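Workshop tips for a two-arm table
Holtham Robotics Club – notes for members and new starters

Mereana Pomare keeps these notes. Corrections go in the workshop book, with initials.

The club table carries two small arms on one rail. Most of the time lost on it goes on loose screws, snagged cables and foam that has been squeezed out of shape. The tips below are in the order in which a session normally runs. They assume that you have done the safety talk and can home both arms without help.

Before power

Wipe the tabletop with a barely damp cloth and dry it. Washing-up liquid is fine, one drop in a bowl of water. Do not use furniture polish. It leaves a film, the test pieces slide, and the film gets on to the finger pads and stays there.

Check the mounting screws with the short hex key, finger and thumb only. If a screw turns, take it out, clean the thread, apply a spot of medium thread lock and refit it. Leave it overnight. Do not simply nip it up and carry on; it will be loose again by the end of the session.

Run a hand along each cable from the base to the wrist. It should move freely with the arm folded and with the arm at full reach. A loop which looks generous when folded can be tight at full stretch. Use hook-and-loop ties wherever the cable has to flex. Plastic zip ties are for fixed runs only, and the cut end must be trimmed flush. A zip tie tail will open a knuckle very neatly.

Cable duct collects screws, foam crumbs and biscuit. Lift the lid once a month and use the vacuum with a clean sock over the nozzle, held on by an elastic band. Anything worth keeping stays in the sock.

Foam finger pads

The pads are cut from closed-cell foam sheet. We use the Courtois sheet in the project because it cuts cleanly, but any firm closed-cell foam will do. Cut with a new snap-off blade against a steel rule, in several light passes. One heavy pass drags the foam and gives a face that leans.

Cut the windows before cutting the outline. The sheet is easier to hold while it is still large, and the ribs between the windows are less likely to tear. Work from the middle outwards.

Fit pads in pairs. An old pad opposite a new one closes off centre and rolls the piece as it grips. Write the fitting month on the back in marker, for example April, and put the same on the card in the drawer.

The handover exercise

Each team has to pass a piece from one arm to the other without setting it down. This is the exercise that the Combridge round is scored on, so it gets the most table time.

Set the giving arm first. The piece should stand clear of the fingers by enough for the other gripper to take hold without foam touching foam. Approach with the receiving gripper already open and square on. Teams that open late, during the approach, tend to knock the piece.

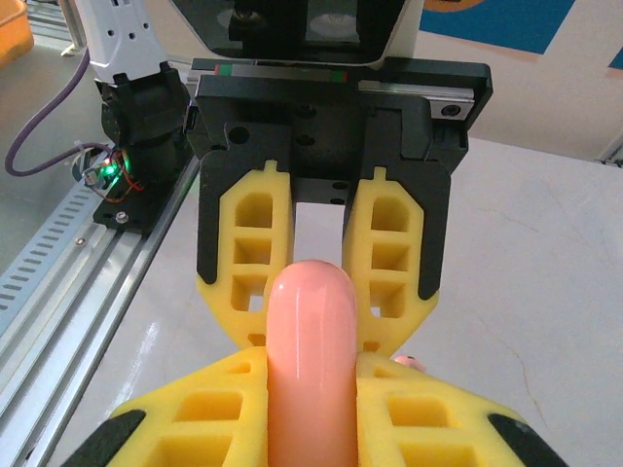
How long should both grippers hold the piece before the first one lets go?
Start at 2000 milliseconds and shorten it once the handover is reliable. A long overlap costs points in the round, but a short one hides alignment faults, and it is quicker to find those at the slow setting.

Close the receiving gripper slowly. If the piece twists as the second pair of fingers comes on, the two grippers are not in line. Correct the position of the receiving arm by hand-jogging and save it again. Do not increase the grip force to cover the error. The foam will take it for a while and then set in that shape.

Release the giving gripper fully before either arm moves off. A half-open gripper drags the piece sideways – this is the commonest fault in new programs and it can be found by reading the step list aloud.

Save positions under plain names. "Take_high" and "take_low" can be read by the next team. "Test_new_final_2" cannot.

Test pieces

Smooth, glossy pieces are harder to hold than matt ones, and greasy fingerprints make them worse. Wash them in warm water with a little washing-up liquid, rinse, and stand them on a tea towel. Do not put them in the dishwasher. The Tuvholm set went through one and came out oval.

Weigh any new piece on the kitchen scales before it goes into use. The limit for this table is 278 grams, a club figure which leaves a margin for the older servos. Write the weight on masking tape and stick it to the storage box, not to the piece.

Keep small loose parts in lidded tubs. Ice cream tubs are too deep and things are lost in the bottom. Takeaway tubs are the right depth and stack.

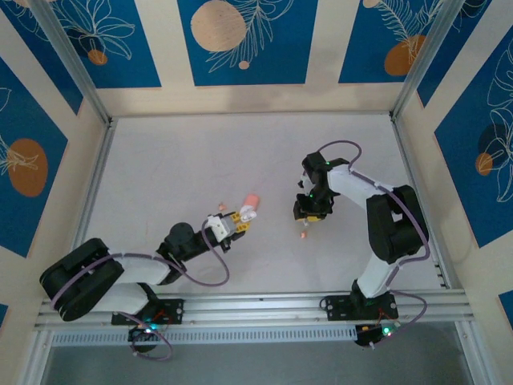 Working both arms at once needs a clear rule about who has the middle. Divide the table with two strips of low-tack tape and treat the ground between them as shared. Only one arm may be in the shared part unless the step is a handover. Put a wait at each tape line in both programs. The tape comes up cleanly if it is removed the same evening; after a fortnight it needs white spirit.

Run every new program at quarter speed first, with one member on the stop button and doing nothing else. The person on the button does not hold the tablet, the notes or a drink. If an arm does something unexpected, stop it, write down the step number, and only then discuss it.

Watch the elbows as well as the fingers. Beginners look at the gripper because that is where the work is, and the upper part of the arm catches a post or its neighbour. Do the first dry run with no piece and look only at the elbows.

Sticky joints

If a joint feels rough with the power off, do not oil it. Oil picks up dust and creeps into the motor. Check first for a foam crumb in the gap, using a wooden cocktail stick and a torch. A soft make-up brush clears the rest. If it is still rough, label the arm with masking tape and leave it for the repair bench.

Packing up

Park both arms folded, grippers open. Foam left closed on a piece overnight keeps the dent.

Power off at the switch and then at the wall. Wait for the lights to go out before unplugging any connector, and pull on the plug body, never on the wires.

Return the hex keys to the block in size order. There are 4 in the block and the 2 mm is the one that goes missing. Spares are in the tobacco tin on the top shelf, behind the glue.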